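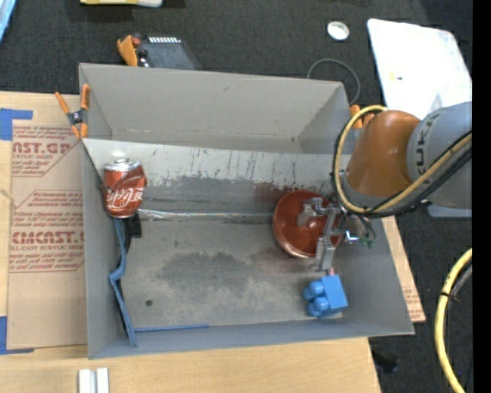
Gray bin on the table, divider panel taped along the bottom

Ticket: Captions drifting out of sync on the feature
Opened by: Nandi Zwane
Product: Plemine playback server, Screen 3
Status: Closed

Nandi Zwane, 9:12 am
Hi all! I run the projection side at the Luvberg, a small movie house, and I've got a caption problem that is eating my mornings. We're in the second week of Hubáček (the mountain rescue drama, the long one) and on Screen 3 the open captions slide behind the dialogue as the movie goes on. At the start they're perfect. By the avalanche they're a full line late, and by the last reel people are reading the joke after the room has already laughed.

What I've tried so far: restarted the server, deleted the movie and loaded it in again from the drive, swapped the playlist for a brand new one with no trailers in it. Same thing every time. Screens 1 and 2 ran the same movie off the same drive last week and the captions were fine there, so I don't think it's the file, but I've been wrong before.

I had one couple ask for their money back last night and they were really nice about it, which made me feel worse.

Ayman Srour, 9:40 am
Hi Nandi, thanks for the detail. Can you tell me whether the captions are late by the same amount at the same point in each show? Also, which software version is on Screen 3, and do the trailers show any drift?

Nandi Zwane, 10:25 am
Okay, so I sat through a big chunk of it with a stopwatch before we opened (my third time seeing the avalanche, still good). Yes, same amount at the same spot. At the tent scene they're 3 seconds late and when I jumped back and played it again they were 3 seconds late again. Trailers look fine, but they're so short I doubt I'd notice.

Version says 12 on the Screen 3 box. The other two say 9. I didn't do that update! It may have been done when the lamp was serviced in February, I'd have to dig out the sheet.

Ayman Srour, 10:58 am
That helps a lot. In version 12 the caption clock can be set separately from the picture. If it was left on the wrong frame rate, you'd get a steady drift like yours. Please go to Setup, then Captions, then Timing Source and tell me what it says.

Nandi Zwane, 11:15 am
It says "Manual, 23.98." The movie is 24. Oh boy. I never knew that menu existed.

So the captions have been running just a hair slow this whole time and it piles up over the length of the thing. That would explain why nobody complained about Fornidia — it's a cartoon, it's short, and half the audience can't read yet.

Ayman Srour, 11:22 am
Please change it to "Follow Picture," save, and then take the movie out of the playlist and add it back. The old playlist can hold on to the old setting. Don't do this while a show is running.

Nandi Zwane, 11:50 am
Changed it and saved it. I forgot the playlist part the first time around and got the same drift, so for anyone searching this later: do the playlist part. Then I added the movie back and skipped to the tent scene and the line came up right as she said it. Skipped ahead to the helicopter, also right on. I'm going to let the matinee run all the way through before I call it fixed, though, because skipping around isn't the same as playing it.

One question while I have you. Should I put Screens 1 and 2 on version 12 as well, or leave them alone? They're behaving and I'm scared to touch them.

Ayman Srour, 12:10 pm
You can leave them on 9 for now, it's still supported. If you do update, check Timing Source right afterward, since it doesn't carry over from the older version. I'll keep this open until you've had your full show.

Nandi Zwane, 4:35 pm
Matinee's done! I stood in the back for the last stretch and the captions stayed with the dialogue right into the credits. One of our regulars who always comes to the captioned shows gave me a thumbs up on her way out, so I'm taking that as official.

I've taped a note inside the booth door about the Timing Source menu and I'm leaving the other two screens on 9 until this run ends. Fine to close it. Thanks, Ayman!

Ayman Srour, 4:41 pm
Glad to hear it. Closing now. If the drift comes back, reply here and the ticket will reopen.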